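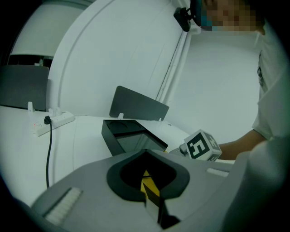 Lecture 4: Marker Cube Pose and Action Labels for Hand-Held Grippers
Instructor: Trinidad Ortuño

Reading before lab: chapter on fisheye models in the course reader, plus the Zindach driver notes.

4.1 Problem

We want the trajectory of a hand-held gripper in a fixed table frame, along with the finger opening at each time step. The policy in Lab 5 takes wrist images as input and outputs relative poses, so any error in the trajectory goes directly into the labels.

Two sources of pose are used in this course. The first is visual-inertial odometry on the wrist camera. The second is a cube with a fiducial pattern on its faces, fixed to the gripper by a short stem and seen by another camera. Odometry is smooth but drifts. Cube pose does not drift, but it drops out when the faces are hidden and it jumps when only one face is in view.

4.2 Lens model

The wrist lens is a wide fisheye. The pinhole model with radial terms does not fit it near the edge of the image circle. Use the equidistant model:

r = f (θ + k1 θ^3 + k2 θ^5 + k3 θ^7 + k4 θ^9)

Calibrate with at least 45 board views, and place the board near the rim of the circle in at least 20 of them. Students usually skip the rim and then get good residuals in the center and poor cube poses everywhere else.

Do not undistort the whole image before detection. Detect corners in the raw image, refine them, then map the corner points to bearing vectors. Resampling the full image blurs small markers.

4.3 Cube pose

Each visible face gives four corners. Stack the corners of all visible faces and solve a single PnP problem against the cube model. Do not solve per face and average. A single planar face seen nearly head-on has two solutions with similar reprojection error, and the averaged result may lie between them.

If only one face is detected, keep both solutions and pick the one closer to the odometry prediction. If the two are within the gate of each other, mark the sample as ambiguous and let the smoother handle it.

4.4 Frames

T_table_grip = T_table_cam · T_cam_cube · T_cube_grip

T_cube_grip comes from the mount drawing and is refined by hand-eye calibration. Redo it whenever the stem has been taken off — the fit is not repeatable enough to reuse the old value.

4.5 Time alignment

Brudix logs stamp images on arrival. Robles logs stamp them at mid-exposure. Estimate the offset by cross-correlating angular speed from the two pose sources, then shift the cube stream. An offset of one image interval is enough to spoil fast reaches.

4.6 Exercise

Load sequence 806 in Manix. Plot cube pose and odometry on the same axes, mark the gaps, and report the longest one. Then rerun with the joint PnP solver and compare rotation error. Submit the plots and your calibration file.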